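# In defence of the shelf above the bench

At some point in January I was asked, for the third time that winter, to say something encouraging about workplace tidiness. I write a small column for people who put things together for a living, and tidiness is what readers want in the new year, in the way that other people want celery. So let me be encouraging. Your bench is a mess, mine is worse, and I think we should both stop buying drawers.

I have owned a great many drawers. The best of them were a Seltitz cabinet with 26 compartments, each with a little window for a label. I wrote the labels in capitals and felt like a chemist. Within the month one compartment held nine different sorts of washer, another held a sandwich bag of fuses, and the one marked BRACKETS, SMALL held a bicycle bell. I still don't know where the small brackets went. I can tell you they weren't in BRACKETS, LARGE, because I had that one out on the carpet.

The trouble with a drawer is that it shuts. Once it has shut you are relying on your memory and your handwriting, and mine are both poor. An open crate on a shelf at eye level has no such pretensions. You look up, and there are the long parts. Beneath them is the cardboard box, which every workshop has and no catalogue will sell you, where the brackets go in a heap and sort themselves out by weight. In front of the box there is a paper cup. There is always a cup.
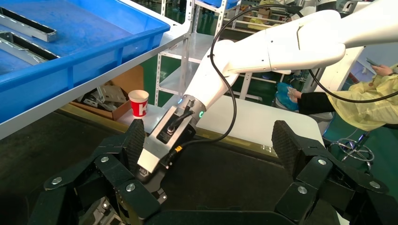
## On the cup, and other offences

I have sat through a two-hour talk on the cup. It was given at Skomside, where I was then employed to put hinges on things, by a man with a laser pointer who had come from head office. Drinks were to be kept in a Drinks Zone. The Drinks Zone was a windowsill at the far end of the building, and by spring it held 200 empty cups and a dead geranium, while the full cups stayed exactly where they had always been.

Perihan Dursun ran the bench next to mine in those days and had no opinion on zones. She had been trained at Karaca, a firm so strict that staff were made to draw round their pliers in marker pen. She told me the outlines were lovely. People borrowed the pliers, of course, and what you had then was a wall covered in very accurate drawings of things you couldn't find.

Her own method was to put whatever she was going to use next where she could see it, and leave everything else alone. I have since read a book on the subject called *Pravow*, which takes 731 pages to say rather less. It recommends touching each object and asking what it is for. I tried this with a box of offcuts and was still there at teatime.

I will grant the tidy people one point, and it concerns rubbish. A bench can stand any amount of work in progress. It suffers from things that have finished being useful and haven't been told: the wrapping, the spare screw, the rag that was clean in autumn.
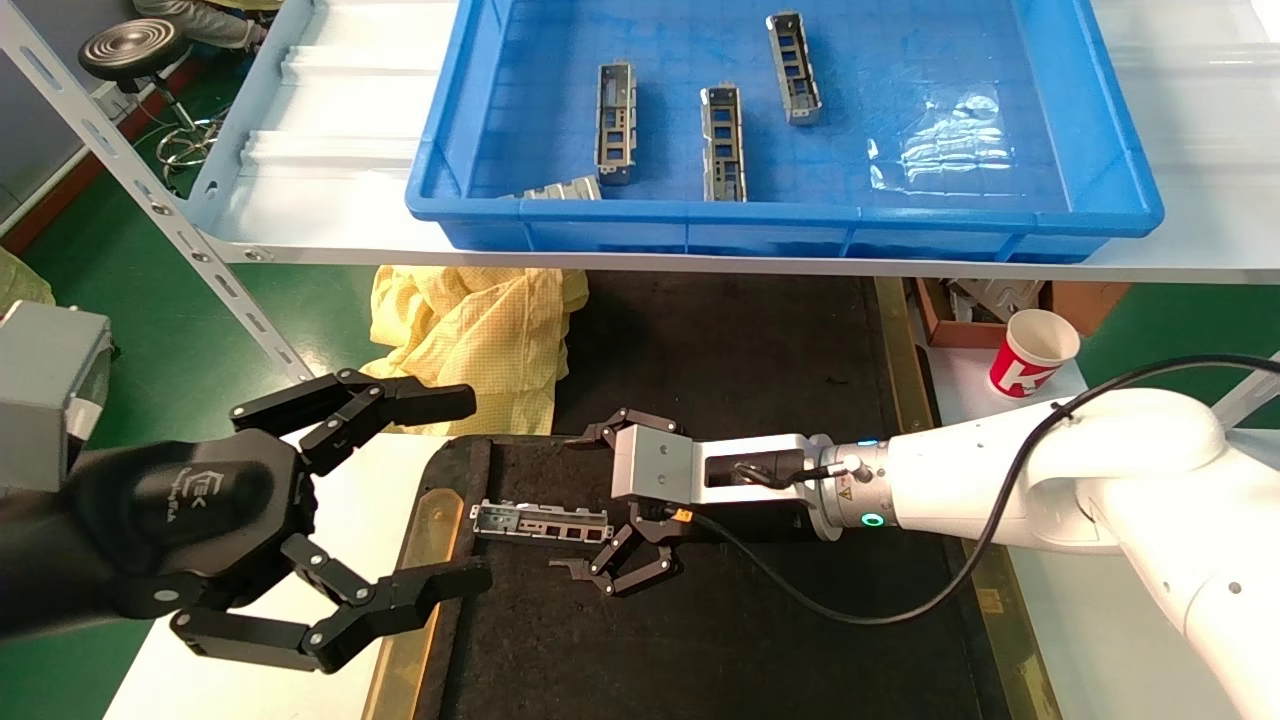
My quarrel is with the idea that a clear surface proves anything. Managers love one, and will photograph it for the newsletter. But a bench where somebody is busy has a few marks of life on it, and they are easy to read. Four brackets in a blue tray, with a crumpled plastic bag beside them, and another bracket down on the black mat: I'd know where to start there without asking a soul. I would take the bag away. The yellow cloth bunched up under the shelf I'd leave, having been shouted at over cloths before.

The tray, I should add, is the one piece of equipment I'll speak up for without reservation. It has a rim, so things don't roll off. It has no lid. You can lift the whole business down, carry it to the window and have a proper look, and nothing about it invites you to write a label.

As for the Seltitz cabinet, it's in the hall now. The top row is batteries, some of them good. I offered it to Perihan and she asked whether it came with the bell.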